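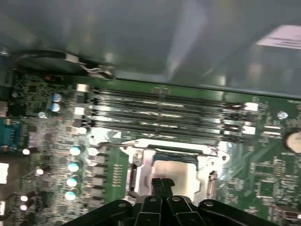 A reader going by Saltbush wants to know if my sourdough rye is ever going to get its own post, seeing as I've mentioned it in passing so many times and never once given the method. Fair call! I went back through the archives last night and it's true, I've been dropping hints for ages like some sort of bread tease. So, Saltbush, this one's yours.

I should say up front that I'm talking about proper dark rye, the dense kind that comes out of the tin like a brick and slices thin. I first had it at the Keskinen bakery in Wandine, in the little arcade behind the post office, and I was hooked before I'd finished the first slice. They sell it by weight, wrapped in plain paper, and if you get there after lunch you've missed out. I used to drive over every second Saturday just for that loaf (and, okay, the cardamom buns as well). Then they closed for the whole of August one year and I had to learn to make my own or go without.

My first few goes were awful. Gummy in the middle, sour enough to make your eyes water, and one of them had a gap under the crust you could have posted a letter through. I'd been treating it like wheat bread, kneading away and waiting for it to go smooth and stretchy. Rye doesn't do that. It stays sticky, like wet mortar, and once I stopped fighting it everything got a lot more fun.

What I do now starts the night before. I take a big spoonful of starter, 100 grams of wholegrain rye flour and 100 grams of lukewarm water, stir it up in the brown bowl and leave it on the bench with a plate over the top. By breakfast it's puffy and smells a bit like green apples. If it smells like nail polish remover, your starter's hungry and needs another feed before you go any further.

In the morning I add the rest of the flour, more water, salt, a good dollop of treacle and whatever seeds are in the cupboard. Sunflower is my favourite, soaked first so they go soft and almost creamy in the loaf. I've tried pumpkin seeds, linseed, even a handful of cracked wheat left over from a salad, and they all worked. Stir with a strong wooden spoon until there's no dry flour left. Scrape it into a greased tin, smooth the top with a wet hand and dust it with flour.

Then you wait for the cracks! I love this part. The flour on top starts to split into little islands as the dough comes up, and when you can see pinholes between them it's ready for the oven. In a warm kitchen that can be a couple of hours. Mine is freezing from Anzac Day onwards, so I put the tin in an esky with a jar of hot water and it sulks in there until mid-afternoon.

Start it hot, then turn it down after the first 17 minutes (I used to say 15, but my oven is slow and 17 suits it). It's done when the middle hits the high 90s on a probe thermometer. Out of the tin, onto a rack, tea towel over the top.

And now the hard bit - don't cut it. Leave it a full day, two if you can bear it. I know, I know. But the crumb needs to set, and the flavour on day two is so much rounder and deeper that I've started baking on Thursdays just to have it right for Sunday breakfast.

For flour I've been using the Meresano stoneground, which is coarser than the supermarket stuff and drinks more water, so go by feel. I've also got a bag of Uler dark rye in the pantry that I haven't opened yet. It's meant to be very malty and I'm saving it for a loaf with caraway and orange peel.

Toppings, in the order I'd grab them: cold butter and salt, pickled herring with dill, a soft egg, sharp cheddar and gooseberry jam. The heel gets toasted twice and eaten standing at the bench.

Saltbush, let me know how your first one goes, and tell me what you put in it!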